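Went to the Sorkgate open day yesterday and promised a few of you I'd write it up, so grab a coffee, this got longer than I meant it to.

Quick background if you missed my last post: Sorkgate sells a handheld gripper kit called the Obi. You hold it like a power tool, pick things up with it, and it records what your hand was up to so you can train a robot arm on it later. I've been on the fence since spring. The demo day was free, the train was cheap, and they promised lunch (wraps, pretty good, ran out of the veggie ones fast).

## Getting there and getting in

Sorkgate is upstairs from a tile showroom on the Holtia side of the river, and the sign is tiny. I walked past it twice. There's one big room with the demo benches, a little kitchen, and a hallway where they stack the shipping cases. They also run sessions at home setups for people who want to see the kit used outside a workshop, and I'd signed up for one of those in the afternoon.

The morning was a talk by Ibsa Tsegaye, who runs the training side. I liked him a lot! He went off the slides within minutes and just answered questions, including a pretty pointed one about why the first batch of finger pads wore out so quickly. His answer was that the rubber was too soft and they've changed supplier. Fine by me.

## The hands-on session

This was the part I came for. We worked out of a cardboard box of odds and ends on a checked tablecloth, and it was a much better test than the foam blocks at the morning benches. Toy cars, a toy elephant, a pink pig, a clear bottle lying on its side, even a key ring with a padlock on it. All different shapes, and some of them are a real pain to get hold of with two fingers.

My favorite was the toy train engine, which is nice and chunky and gives you plenty to grab. The pig is trickier than you'd think – you go in at the wrong angle and it rolls. And the coin, oh boy. I had four tries at a coin before I got it off the cloth, and the person next to me was kind enough to say nothing.

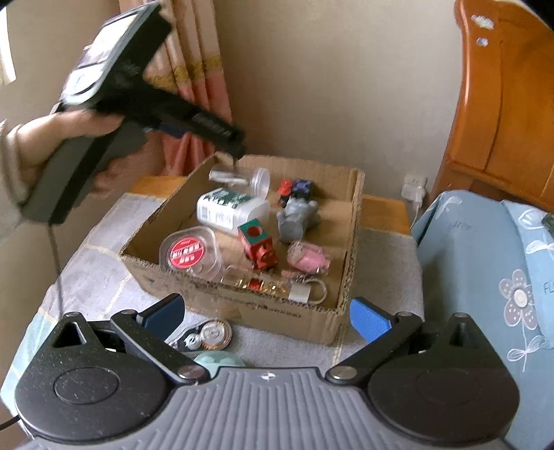
## What I liked, what I didn't

The grip itself feels great. The trigger has a long, smooth pull and you get used to it fast, I'd say by the end of my first turn I had stopped thinking about it. The blue rubber pads hold on well, and swapping one takes a small screwdriver and a bit of patience. Setup was painless too. Plug in, wait for the beep, go.

Now the grumbles. It's heavier than I wanted. After 37 recorded picks my wrist was letting me know, and I do garden, so I'm not totally soft. I asked if a lighter body was coming and got a "maybe in September," so don't hold your breath.

The software is called Proltemum and I have mixed feelings. Playback is lovely, you can scrub through a pick and see where you fumbled. But naming and sorting your recordings is clunky. The sample set they loaded for us had 113 clips in one long list with no folders, and I kept losing my place.

## So, the price

The kit is $849. That gets you one gripper, spare pads, a carry case and a year of Proltemum. A second gripper is full price, no bundle, which stings if you want to record with both hands like I do. I asked Ibsa about renting and he said they'll do it by the month for schools and small shops. He's going to email me the rates.

I think I'll rent first. If anybody wants to split a month with me, leave a comment, I have the table space and plenty of junk to pick up.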